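The awkward middle of the job

Demonstrations of robot arms tend to feature rigid things: blocks, cups, boxes. Most paid work on a repair bench involves things that bend. That gap is the reason I remain unconvinced that shop-floor chores are close to being handed over, whatever the trade stands at Vurkley were saying in September.

Take the refurbishing of office desktops. The Durkmont depot, where I spent 9 years on the benches, put 740 machines through in its busiest month. The written procedure for a drive swap fits on a single sheet. Release the data cable, release the power cable, free the drive, slide it out, reverse for the new one. A new starter was expected to do it unaided after one morning.

Nothing on that sheet tells you where the cable will be. It was routed by whoever built the machine and has since taken a set of its own. The hand has to push it aside, hold it there and find the connector by feel, often with the view blocked by the same hand.

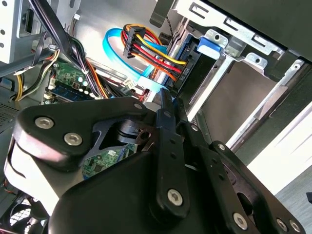 Gripper inside an open desktop case, with the drive's power and data cables looping above it.

A gripper has the same problem in a worse form. Its linkages are wide compared with the gaps it must enter, and they hide part of what lies beneath. A person's finger gives way when it meets a fan housing or the edge of a memory module. A metal or hard plastic link gives way only if someone has designed it to, and then it is less precise.

The Narnari trial report puts a clean drive swap at 34 attempts in 60. I regard that as a respectable engineering result and a poor workshop one. A failed attempt can mean a bent connector, and a bent connector costs more than the labour saved.

Zamani takes the other route and wants cases redesigned with drives on sliding trays and no loose cable at all. It would work - for machines built from now on. The stock waiting on the shelves was made for fingers, and most of it will be stripped by fingers. I would buy an arm today for lifting, sorting and removing side panels, and leave the cables to the bench staff.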